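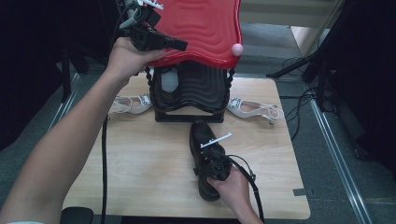
Teaching by demonstration > Hand-held grippers

plirholm_mo
Shoe task: would you hold the stand with the left gripper while the right picks up? I've got 200 demos done and 500 to do.

Osagie25
No. Keep the left one clear, or the policy learns to lean on the stand.

B. Ojo
Disagree. We braced with the left at Witow and it was fine. Heeled sandals are worse, the straps snag.

Osagie25
Fine on which arm? Ours pushed the stand over 3 times.

plirholm_mo
Etano, both arms. I'll record 25 without bracing and compare.

B. Ojo
Keep them in a separate folder.

Contact us | Back to top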